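Windmont Tracker > Husar cell > Drive handling

Ticket: Slot pose from wrist view disagrees with overhead pose after planner update
Component: perception / grasp planning
Severity: 2
Status: Monitoring
Fix in: Grornel branch, not yet merged

Summary

Since the February update to the Grornel planner, drive pick on the gray fixture aborts before the fingers close. The planner returns NO_VALID_PREGRASP. No collision is reported, no controller fault, joint limits fine. Same task file ran clean on the previous build.

Environment

Planner: Grornel, February build
Cell controller: Husar
Log viewer: Itbridge
Pose timeout: 500 ms
Wrist view: drive upright at the right side of the fixture plate, blue caddy, fingers open

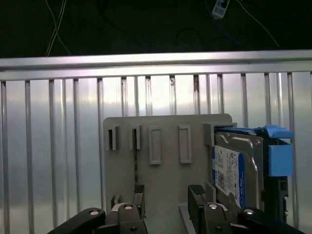 Steps to reproduce

1. Load the drive pick task and home the arm.
2. Move to the fixture approach pose.
3. Call get_slot_pose with source=wrist, then again with source=overhead.
4. Compare the two results in Itbridge. Rotation agrees. Translation along the rail axis does not.
5. Repeat at the case approach pose, over the drive cage with the black caddy and blue latch handle. Both sources agree there.
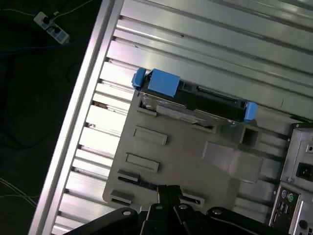
Investigation

Step 5 rules out hand-eye calibration. A bad wrist transform would show at the case too. Recalibrated anyway on Friday, no change.

Next suspect was the overhead view. The fixture is to the left of the case and its slot is at the back left, so the tall post stands in front of the drive in the side camera view. Masked the post region and reran the estimator. The overhead pose moved by less than the noise. Overhead is good.

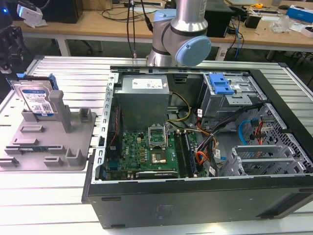

Side camera, case on the slatted table, fixture at left.

That leaves the wrist estimator on the fixture only. Dumped the edge candidates. The February build raised the candidate limit to 2000 and dropped the filter on parallel lines. With the filter off, the vertical bars behind the plate come in as slot edges. They are evenly spaced, so the fit locks onto a bar and reports high confidence. The residual looks normal, which is why the health check passes.

The planner then sees two poses for one slot, takes the intersection of the valid approach regions, and gets an empty set. The error message is correct but useless. It should name the sources.

Second problem, found while checking the first: at close range the gripper covers much of the view. The self mask was built for the old fingertip model and leaves a strip along the left linkage unmasked.

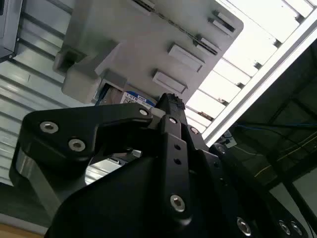
Edges from that strip feed into the same fit. Regenerated the mask from the current URDF with a small margin. The 1.0TB text on the drive label stays outside the mask at this pose, so the label check still has something to read.

Changes

- parallel line filter restored, on by default
- candidate limit put back to the old value
- self mask rebuilt from URDF at startup
- NO_VALID_PREGRASP now prints each pose source and its offset

Open

Confidence score still does not penalize repeated structure. Separate ticket. Windmont site config overrides the filter flag, so check local yaml before retesting. Leave this one open until the branch is merged.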